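Dry Goods Storage: Jars, Lids and Surfaces
Bodavstead Pantry Pages - Gallery 7

This gallery covers storage of granular and powdered dry goods in clear screw-top jars. It follows the gallery on tins and comes before the one on paper sacks. The notes are short and are meant to be read next to the storage tables in the Serkwood handbook, which give shelf periods by product.

The goods fall into two groups for storage purposes. Granular goods (lentils, split peas, coarse meal, crumb) pour freely and settle with a nearly level top. Powders (flours, starches, milk powder, ground nuts) hold air when first filled and drop in level over the next day or two. The two groups need different headspace and different handling, even when they go into the same type of jar.

Jar selection

Clear plastic is the default for open shelving and for any surface at working height. It is lighter than glass and the fill level can be read from the side. Its weak point is scratching. A jar that has been cleaned with an abrasive pad will turn cloudy within a few months, and the level becomes hard to read under low light.

Lids should be one color across a set. White shows flour less than black does, but it shows spice stains more. Turmeric and paprika will mark a white lid permanently if left overnight. Wipe the lid skirt and the neck thread before closing.

Straight-sided jars are preferred. Shouldered jars hold powder under the shoulder, and the last portion has to be scraped out with a long spoon.

Filling

Granular goods: fill to no more than nine tenths. Tap the base twice on a folded cloth, then check the level again. Goods with broken pieces should be sieved first, as the fines collect at the bottom and are the first part to go stale.

Powders: fill to three quarters, close, and leave standing for 14 hours. Top up after settling if needed. Do not press the powder down with a spoon. Pressed flour compacts against the wall and later measures heavy by volume.

Use a wide-neck funnel for both groups. The Trirnus funnel on our equipment list has a short spout that clears the thread on most wide-mouth jars. Any funnel with a spout longer than the neck depth will clog with powder.

Placement on the table

Jars in current use go on a dark surface where one is available. Pale powder is easy to find on black and easy to miss on light wood, and a spill that is not found gets tracked onto the next container. The wood-topped table is kept for cutting, wrapping and label work.

Leave enough space between jars to get a full grip on each one. Jars set wall to wall tend to be lifted by the lid, and the thread wears on one side. A taller jar goes behind or beside a shorter one, never where it has to be reached over.

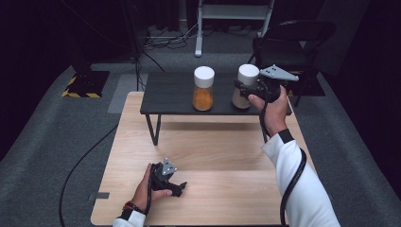

Orange granular goods and pale beige powder in clear jars with white lids, on the black tabletop.

Grip matters more with powders than with granular goods. A jar of powder that is knocked and then opened straight away will release a small cloud. Let it stand for a minute before removing the lid. Hold the body of the jar while turning the lid, with the jar resting on the table, and turn from above.

Closing is the same operation in reverse. Set the lid flat, turn it backward until it drops into the thread, then forward until it stops. A lid that starts crooked will feel tight well before it has sealed. If there is any doubt, tip the closed jar over a dark cloth - a line of dust on the cloth means the thread is dirty or the lid is crossed.

Labels

Label the body, not the lid. Lids get swapped during washing and the contents end up misidentified. This applies most to pale powders, which are hard to tell apart by eye. Rice flour, cornstarch and fine chickpea flour have all been confused in our own stock.

A label needs the product name, the month of filling and the lot mark from the original bag. Politis paper labels hold through one wash and should be replaced after that. Pencil is acceptable for the month. Place the label low, below the usual fill line, so that the upper part of the wall stays clear for reading the level.

Stock levels

Reorder granular goods at one third of a jar and powders at one quarter. The difference allows for the fact that granular goods are usually drawn in larger portions. For the standard pantry set, the test weight is 100 grams per draw for granular goods, measured on a flat scale.

Current stock under this system is 231 jars across all shelves. The February check replaced 14 lids, most of them for worn liners. Cracked jars are not repaired and should not be reused for food.

Cleaning between fills

Empty the jar completely. Never top up old stock with new, except for the settling top-up described under Filling. Wash in warm water with a soft cloth, rinse, and dry upside down on a rack with the lid off. Allow 7 hours at room temperature, longer in humid weather. Moisture under the lid liner is the usual source of caking in powders.

Remove the liner if it is a loose type and dry it separately. Fixed liners should be pressed with a dry paper towel and checked for damp at the edge.

Wipe the tabletop before the jars go back. Dry cloth first, then damp, then dry. Starting with a damp cloth turns flour to paste, and the paste sets in the joint between the top and the edge.

Next gallery: paper sacks, folded closures and clips.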